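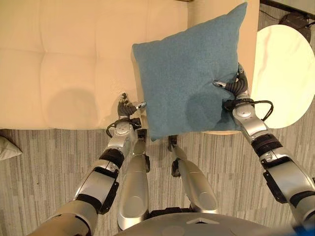
Photo: Omar Bataineh / Josititz bench notes

20 Jun 2021

Pillow stuff again! I know, I know. I said we were moving on to the dish rack, and I had the dish rack all washed and ready to go, but Omar and I got talking over coffee and decided the sofa job needs one more proper go before anyone shows it to the Istano people in July.

So the job is still "tidy the living room corner," which to a person means four seconds of grabbing and tossing and to us means a run sheet two pages long. Both hands on the blue pillow, one each side, lift it clear, bring it over the seat, set it down against the back. We're doing it two-handed on purpose. One-handed, the thing droops and swings (it's a fuzzy fabric, grips nicely, but it has no backbone at all) and the free corner drags across whatever is underneath.

Numbers first so I don't lose them. 60 tries this round, same starting spots as last time, and Lema was the planner for all of them. I ran 32 and Omar ran the rest. The average from "go" to hands off was 65 seconds, and yes, I timed myself doing it by hand for comparison and no, I'm not writing that down.

Things that bugged me:

Thumb pressure. The fingers wrap over the fabric fine, but the thumb pushes in and puts a crease in the cover, and then the edge finder gets excited and thinks the crease is the side of the pillow. Omar wants to soften the close by a notch. I'd sooner fix the edge finder, but his way takes ten minutes and mine takes a week, so we're trying his.

Shadows!! The arms throw these soft dark blobs on the sofa and they move every time we do. Cream upholstery shows every one of them. Twice the planner decided a shadow was a thing on the seat and wanted to go around it. I turned the lamp down for the last few and it helped some, but you can't go into somebody's house and ask them to please turn down the lamp.

The tufting. Those little seams make squares all over the seat and I thought they'd be trouble for the depth map, and they weren't. Nice surprise. The striped carpet is the one that makes the map crawl, especially when the head tips down.

The right elbow still swings too wide near the round table. I've put a bigger no-go bubble around the tabletop and that costs us a bit of reach. Fine for now. If it's still like this next month I'll ask whether we can just raise the start pose.

Wrist cables: they loop out farther than the model thinks they do. Please, whoever is in the arm config next, add the loop to the collision shape. It's been on my list since spring and I keep forgetting because nothing has caught on it yet.

Omar asked me point blank whether I'd buy one to do this at home. No! Not for pillows. I have 1,477 lines of settings for one sofa, and my sister's sofa is a different sofa. But I would have said the same thing about lifting a floppy object with two hands last year, and now that part is kind of boring, which I mean as high praise. Laundry is the one I'd pay for. Anything that could turn a fitted sheet right side out can have my spare key.

Next up: rerun with the softer thumb, lamp back to full, then the small white pillow, one hand only. Omar thinks it'll be easier because it's light. I think it'll get squashed into a ball and we'll lose the corners. Loser buys lunch.

The logs are on the Hornico drive, folder 232. Don't rename the folder, the plotting script looks for it and it will sulk.

Oh, and the dish rack is still sitting by the sink. Please leave it there, I do want it back for the next round.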